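# How to seal a stone kitchen counter at home

I have sealed our counter four times since we moved in, and the first time I did it badly. The stone became sticky and gray in stripes, and I needed a whole evening to remove it. So this guide is written mostly from my own mistakes. It is for granite and similar natural stone. If your counter is engineered quartz, please don't seal it. The material does not drink anything, and the sealer will only stay on top like a film.

## Do you need it at all?

Put a spoonful of water on the stone, in a place where you work often, and wait ten minutes. Then wipe it. If the spot under the water is darker than the rest, the stone is drinking and it is time to seal. If the color is the same, close the cupboard and come back in half a year.

Make the test in more than one place. With us the area near the sink is always thirsty, while the corner behind the bread box is still good from the first time. Dark stone shows the result less clearly, so look at it from the side, with the window in front of you.

## What to buy

- An impregnating sealer for natural stone. I use Pluvura, the one for kitchens, which I get from the Kratochvíl hardware store. One bottle is enough for two small kitchens.
- Cotton cloths without fluff, at least four. Old bed sheets are very good.
- Dish soap with neutral pH.
- Painter's tape for the edge of the sink and the stove.
- Thin gloves.

On the bottle must be written that it is suitable for surfaces where food is prepared. There are also sealers for terraces and garden walls, often on the same shelf and often cheaper. Leave them there.

## Preparing the stone

Take everything off the counter the evening before. Wash the stone with warm water and a few drops of soap, then wash again with only water. Grease is the biggest enemy here, and it collects exactly where you don't see it, close to the stove and under the coffee machine.

For a grease spot that has gone inside the stone, mix baking soda with water until it is like thick yogurt. Put it on the spot, cover it with plastic wrap and leave it overnight. Sometimes it needs a second night.

Don't use vinegar or lemon. I know they are recommended everywhere, but some stones contain a little lime, and the polish becomes dull and you cannot bring it back with a cloth.

After washing, the counter must dry completely. I give it the whole night with the window a little open.

Big, light-colored trays on speckled stone, with a low rim all around:

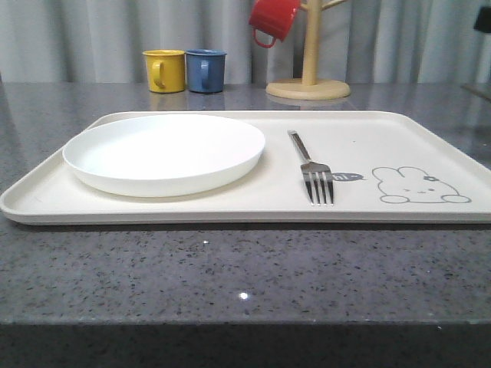
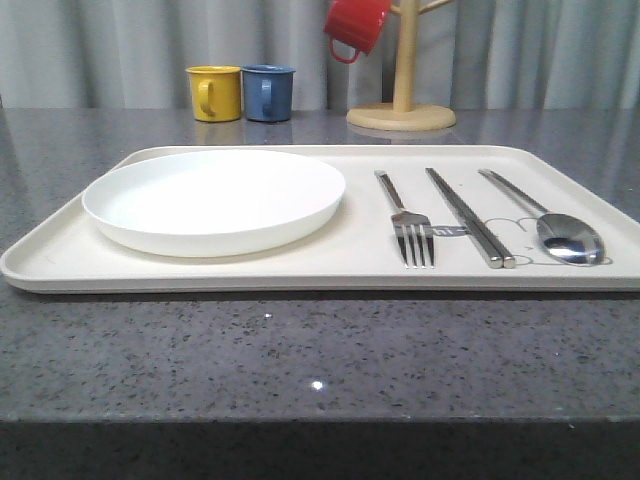
## Putting on the sealer

1. Tape the edges of the sink and the stove, and open a window.
2. Shake the bottle, also if it looks clear.
3. Work on one piece at a time, not longer than your arm. Pour a little sealer on the cloth, not directly on the stone.
4. Spread it in small circles until the surface is evenly wet. Go over the front edge too, most people forget this.
5. Wait as long as the label says. For my sealer it is ten minutes, but yours can be different.
6. Take a clean cloth and wipe off everything that the stone did not drink. This is the step I did badly. You must wipe more than you think, and change the cloth when it starts to pull.
7. Look at the surface from low down, against the light. If there are clouds or stripes, put a very small amount of fresh sealer on them and wipe immediately.

A second layer is only needed if the stone was very thirsty. Then follow the waiting time between the layers exactly as the label gives it.

## The first days

Don't put anything wet on the counter for 24 hours. We cook something simple in one pot and keep the cutting board on the table. After one day you can wipe with water, but I wait with soap a little more.

Repeat the water test after a week. The drops should now stand up round on the stone.

## What it costs

The stone company Grisirano offered to do it for 189 euros, with cleaning included. I don't say this is too much, if the counter is long or already has many stains it is maybe a good price. Doing it alone, I pay for the bottle and lose one evening.

Used cloths should be spread out flat outside until they are dry before you throw them away, especially if your sealer has a solvent in it.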